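Govdale Evening Workshops
Display and Exhibit Basics, Unit 4
Panels, Banners and the Wall Behind Them
Handout for students. Bring it to both practical sessions.

1. What this unit covers

Units 1 to 3 dealt with floor plans and furniture. This unit is about flat things that stand up or hang: rigid panels, soft banners, and the wall or ceiling they are seen against. Most of you will set up a table at some point with one panel and one banner, so we work at that size. The large stand systems are in Unit 7.

You need a tape measure, a soft cloth, painter's tape and a pencil. The room supplies the ladders. Do not stand on the tables.

2. Plain panels

A plain panel does two jobs. It hides what is behind it and it gives the eye a quiet area next to the busy one. Pale gray is the usual choice because it goes with most printed material. Pure white shows every mark and looks yellow under warm lamps.

Look at a panel from where the visitor will be, and then from close up. A large pale surface is never one even tone. It is often lighter toward the bottom, and the change can be gradual enough that you miss it until you put something printed in front of it.

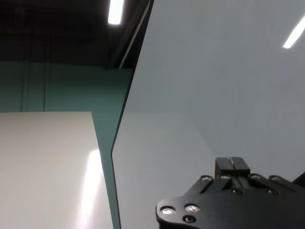
For that reason we test labels on the panel before we fix them. Tape the label up with painter's tape at the height you want, step back to the far side of the table, and read it. Then move it down by one hand and read it again. If the text is gray on white, try it in both the lighter and darker parts of the panel. Write down which one you chose and why.

Cleaning: dry cloth first, then a damp one if needed. Wipe from top to bottom. Do not use window cleaner on a matte surface, as it can leave shiny patches.

3. Reflections and ceiling lights

Matte does not mean free of glare. Seen at a steep angle, a surface that looks dull from the front can mirror a light tube quite clearly. The reflection shows up as a bright streak, and its position changes as you move.

Check this by crouching. Children and people in wheelchairs see the panel from lower down than you do, and the angle to the ceiling lights is different for them. Do the check with all the room lights on, including the ones you do not plan to use.

If you find a streak:
Tilt the top of the panel forward a little and look again.
If that does not help, turn the panel on its base.
If neither works, move the label out of the streak and leave the panel alone.

Also look at the edge. A thin dark edge against a colored wall makes a strong line, and a crooked panel is noticed by that line before anything else. In a room with teal walls and a dark ceiling the line is easy to see, so use the wall seams as a guide to what is upright.
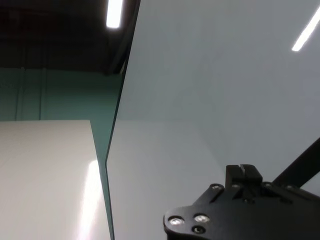

Govdale, March

Changes to this handout since the last printing. The section on banners is longer. The old advice to pin the bottom corners of a banner has been taken out. The clip order number is now 477, from the Brolard list; the previous clips are no longer sold.

4. Soft banners

A banner of flexible material will not hang like a board. The lower edge tends to wave, mostly when it has been stored folded. Roll banners with the printed side out and keep them in a tube.

To hang one:
Measure the banner and mark the center of the top edge on the back in pencil.
Fix the center first, then work outward to each side. Keep the clips 11 inches apart.
Let it hang for 40 minutes before you judge the bottom edge.
If it still waves, add a weight bar. The Doležal bars come in a 33-inch length and can be joined.

A dark banner needs less light than you expect. Charcoal with white lettering reads well at a distance, but lettering that runs sideways takes longer to read and should be kept to a name or one short word. Do not put contact details sideways.

Pictures on a banner should be placed with the table in mind. Anything low on the banner is at the same height as the objects on display, and the two will overlap from most positions in the room.
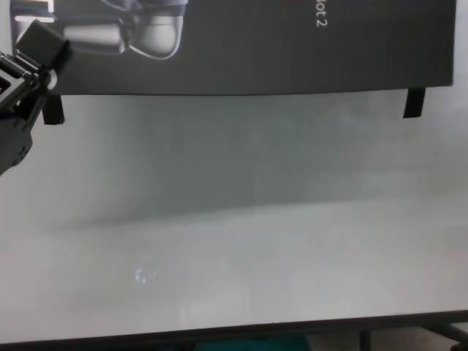

Fig. 3. Lower part of a charcoal banner, with a printed photograph at left and white lettering running vertically.

5. Practical work

Session one: hang a banner, in pairs, following section 4. Swap partners and take it down again. Roll it properly.

Session two: place one panel beside one banner and test two labels. Draw a side view showing the panel, the table, the nearest ceiling light and the eye height of a seated visitor. Pencil is fine.

Hand in the drawing and your label notes together. The Vultix measuring sheets are in the drawer by the door, so please put unused ones back.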